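Chapter 6
Teaching by Demonstration

6.1 Two ways to show a task

A robot that repeats one motion on one part can be programmed point by point. The programmer writes down where the arm should go, in what order and how fast. This works well for spot welding and for loading trays. It works badly for jobs where the material changes shape every time it is touched, such as folding a shirt or wiping down a body with a cloth.

For jobs like these, the usual approach is to have a person do the task through the robot and record what happens. Each recording is called a demonstration. A set of demonstrations is then used to train a program, called a policy, that takes in camera images and joint positions and puts out the next small motion.

There are two common ways to give a demonstration. In kinesthetic teaching, the operator takes hold of the arm and moves it by hand while the motors are set to offer little resistance. In teleoperation, the operator stands apart from the arm and drives it through some other device: a joystick, a tracked handle, or a second arm of similar shape. Kinesthetic teaching needs less equipment, but the operator's hands and body tend to block the cameras. Teleoperation leaves the view open and lets one person run two arms at once.

6.2 The wiping task

Most of this chapter follows one task, taken from a course project at the Vosside training center. A robot holds a cloth in its gripper and wipes the body of a mannequin. The task stands in for a group of care and cleaning jobs in which a soft tool must stay in contact with a curved surface. The project was given the name Undine, and we will use that name for the data set as well.

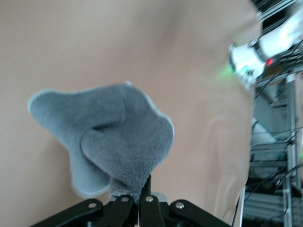 Figure 6.1 Wrist camera view in the wiping task. The gripper pinches a gray plush cloth in front of the mannequin body. A second arm is at upper right.

A wrist camera moves with the gripper, so the tool stays in nearly the same place in every image while the background shifts. This is useful to a policy that must learn how the cloth sits in the fingers. The same camera says much less about where the arm is along the body. At close range the mannequin is a smooth, blurred surface with few features to go by. For this reason the Undine recordings pair each wrist view with a view from a fixed camera and with the joint positions of the arm.

The cloth adds a problem of its own. It bunches and folds differently with each grasp, and no single picture of it can serve as a standard. The policy has to see many grasps before it can treat them alike.

Undine contains 400 demonstrations. Operators discarded a take if the cloth fell or if the arm lost contact for more than 3 seconds. The remaining takes were split, with 85 percent used for training and the rest held back for testing. Section 6.3 explains how the recordings are timed and stored, and Section 6.4 covers the choice of control device.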